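Testing a Homemade Gripper in Simulation Before You Print It

14/08/2021
By Haiyan Xue

If you've been following along, you know the arm on my bench is a Greson kit that I bought used in March, and you know I hate the fingers that came with it. They're stubby, they're slick, and they let go of anything rounder than a matchbox. So I've been designing my own, and I've already thrown away a small pile of bad prints at the shared workshop. This time I'm doing it the sensible way and getting the fingers right in the simulator first (yes, I can hear some of you sighing, I know you told me so).

You'll need a model of your arm, a physics simulator you're comfortable with, and some kind of CAD program. I use Szulc for the drawing because it's what the workshop computer has, and Proltska for the simulation. Any similar pair will do, the menus will just be in different places.

Start with the finger shape

Draw one finger only. I went with a long, tapering blade, wide where it bolts on and narrow at the end, with the tip cut off square so there's a bit of flat to pinch with. Put a bevel along the long edges. It looks nice, sure, but mostly it saves you from those sharp printed corners that scratch everything they touch!

When you're happy with it, mirror it for the second finger. Don't draw the second one by hand. I did that on my first try and spent a whole evening wondering why everything I picked up twisted to one side.

Simplify before you export

My first export had almost 4,000 triangles per finger, which is silly for something shaped like a wedge. The simulator crawled. Delete the screw holes, the little fillets and your initials (guilty), and save that as a separate collision model. Mine came down to 100 triangles and I can't tell the difference in how it behaves. Keep the pretty version for printing.

Check your units while you're at it. Szulc saves in millimeters and Proltska expects meters, so the first time I loaded my gripper it was roughly the size of a grocery store.

Attach the fingers

In the arm's description file, each finger gets its own sliding joint, both hanging off the palm. Give them the same travel and point the axes in opposite directions. Then add a mimic tag to the second one so a single command moves both. Load it up, send an open command, send a close command, and watch. If one finger marches off through the palm, flip the sign on its axis and try again.

Add a wrist camera

I skipped this for ages and I'm sorry I did. Create a camera, make it a child of the palm link, and aim it out along the fingers. Now you get the gripper's own view of the world, and you can see what's happening at the tips without swinging the main view around every ten seconds.

Keep the surroundings dead simple to begin with. One plain color on the big surfaces, no textures, no clutter. Gray fingers on teal are really easy on the eyes, and it's easy to compare the two tips with each other. Open the gripper, leave it empty, and look at the fingers before you do anything else. You want both tips in view, ending at nearly the same height, with clear space between them. If one sits a lot higher, go back and look at your mounting offsets, or at the camera rotation. 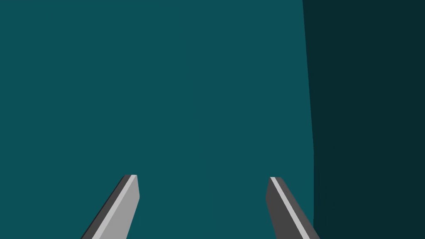

Maximiliano Gaete wrote in after the last installment to say that the camera should go on the palm before any friction tuning, never after, and that he'd wasted a weekend learning it. With the camera in place, he said, he could see his grip slipping at one corner of the tip, and no amount of extra friction was going to fix a bad angle. I'd take that advice.

Now close it on something

Drop a small cube between the fingers and close slowly. If the cube shoots away like a watermelon seed, lower the closing force and shorten your time step. If it sinks into the fingers, your contacts are too soft. I went through 13 settings before I had one I liked, and I wrote them all on the back of a Brastex filament box, so please use a notebook like a normal person.

Once the cube stays put, lift it, tilt the wrist and hold for 7 seconds. Then try a cylinder. Then go warm up the printer.

Related
Picking filament for robot parts that rub
Rewiring a used Greson arm
Soft fingertips from silicone caulk
Mimic joints and why mine kept drifting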